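Student club project: arm drops the colander about half the time, how do we fix the pickup?

Asked in Robotics – Clubs and Competitions
897 views, 2 answers

Hi everybody, and thank you in advance for reading, because I know I tend to go on. I help out with an after-school robotics club, and this year the students picked the kitchen challenge for the Prirkura student meet in October. The arm has to lift a toy colander off the table and set it down on the far side without disturbing the other play food. They chose it themselves and they are so excited about it that I can hardly get them to go home at six.

The layout is fixed by the rules, so the ketchup stays on its plate and the fruit stays where it is.
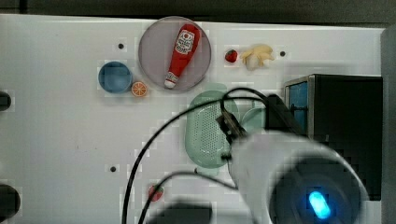
We are teaching by demonstration. One student guides the arm through the pickup, we save the run, and then the software (we use Plulwood, the free version) learns from all the runs together. So far we have 122 saved runs. When it works it is lovely to watch. When it doesn't, one finger rides up over the rim, the other closes on nothing, and the colander slides out and spins. The students think we need more runs. I have a feeling the trouble is in how we come at the rim, but I was a home ec teacher for most of my life and I don't trust my feelings on this one.
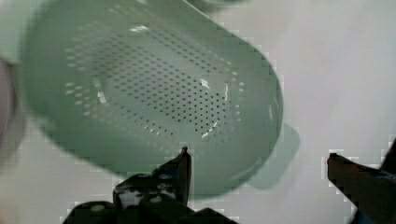

Wrist camera, left finger near the rim

The fingers are the stock ones from our Dreketti kit. Would rubber tips help? Are we allowed to grab it anywhere we like? Any advice is welcome, and please use small words!

– clubhelper707

Answer 1 (marked as accepted)

What a nice project, and please tell your students so. My own group did a very similar task two seasons ago and we went through just this stretch of misery, so let me share what got us out of it.

I would hold off on recording more for now. Sit down with the students one afternoon and play back the runs you have, and write down where each driver grabbed. I would bet a good lunch that some of them go for the long side, some for the end, and some for one of the little handle tabs. Each one is a perfectly good grab by itself, but the software tries to learn all of them at once and ends up heading for a spot in between, where there is nothing much to hold.

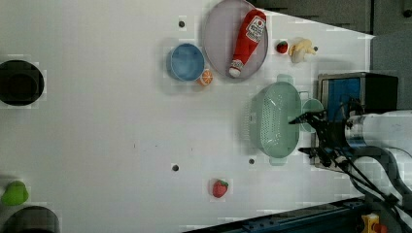 So pick one. We chose the end of the oval because the wall is fairly steep there and one finger can go inside and one outside. Have the arm come straight down over the rim, stop, and only then close. That little stop made a bigger difference for us than anything else we tried. Then record 16 fresh runs that are all done the same way, train on those alone, and see how it does before you mix any of the old ones back in.

Also watch for anything sitting right up against the colander. If a finger bumps a bowl on the way down, the whole pickup shifts over, and the students may not notice it from where they stand. And look through the wrist camera while you drive – if you can't see both fingertips and the rim just before closing, the software can't either.

As for rubber tips, ours helped a bit, but do them last. Otherwise you won't know which change fixed it. The rules let you grab anywhere, as far as I remember, but check this year's sheet.

Good luck, and do come back and tell us how the meet goes!

Answer 2

get the Geerts soft fingers, they fit the Dreketti mount with two screws. we never dropped anything again. well, except a banana

Comment from clubhelper707: Thank you both so much! We played back the runs on Thursday and the students found four different grabs, and two of them were mine. We are starting over with the end of the oval and everybody wants to be the first driver.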